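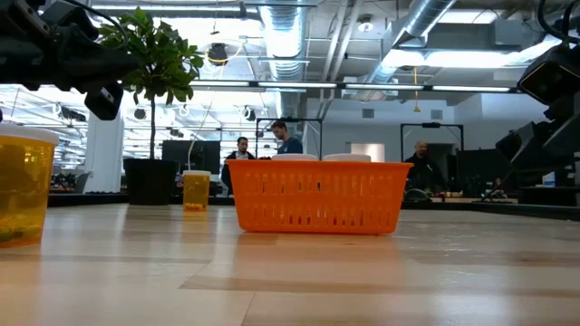
Ticket opened 2018-12-30, Pritby site, Tomar recorder, priority normal

Hello again, and sorry in advance for the length of this one, I never did learn to write a short ticket. We are gathering examples for the Dramthorpe sorting set, and the wrist camera streams are drifting behind the arm positions in the saved files. The task itself is as plain as they come: containers with white lids, a couple of yellow see-through ones standing out on the table, and the orange basket in the middle for whatever gets picked. The operators have been lovely and patient. When I play an episode back in the Tomar viewer, though, the gripper signal says "closed" a good while before the fingers close in the wrist video. The fixed camera lines up fine. It was the wrist views that made me sit up.

We have 1,367 episodes saved so far and I would hate to throw any of them away. I went through the last 11 by hand, with a big mug of tea, and 9 of them show the lag. The 2 good ones were both recorded straight after a restart of the recorder, which made me hopeful for a whole afternoon.

Already tried: swapped the USB cables, moved the wrist cameras to a different hub, turned the preview window off. The preview window helped a little, I think, or else I wanted it to -- please don't hold me to that.

One more thing that may matter. We run more than one arm over the same table, so each wrist camera often has another arm in view, and that is how I caught this in the first place. I could watch one gripper from its neighbor's camera and compare the two.

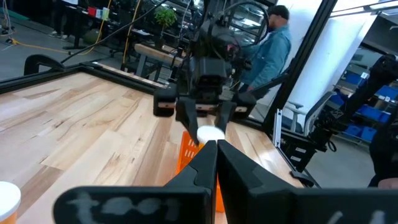 Temwood Support replied: Thank you for the thorough report, please don't apologize for it. It sounds like the wrist frames are being stamped when they are written to disk, and the joint data when it is read. On a fresh start the write queue is empty, so the two agree, and then the queue fills up as the session goes on. Could you open the recorder settings, change "stamp on write" to "stamp on capture", and record a short session without restarting? Please keep the old files, too. If the raw log was on, the capture times are still in there.

Oh, that is good news about the raw log! It was on, I checked twice. I changed the setting and we did a session this morning with the same basket and the same lids, nothing else touched, and left the recorder running right through lunch to give the queue every chance to misbehave.

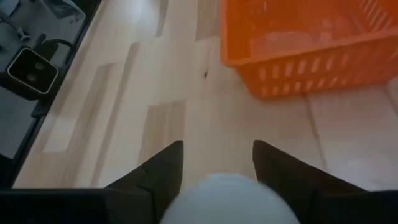

The early episodes from that session line up beautifully in the viewer, and so do the ones from after lunch. I did find one where the left wrist stream skips a few frames near the start, but it catches up by itself and I don't believe it is the same trouble. I can send it along if you would like a look.

Two questions before you close this -- is there a script for restamping the old episodes from the raw log, or do I do them one at a time? And will restamping change the episode names? Our labels are keyed to those, and I would rather find out before I start. I'm leaving the ticket open on our side until I hear back.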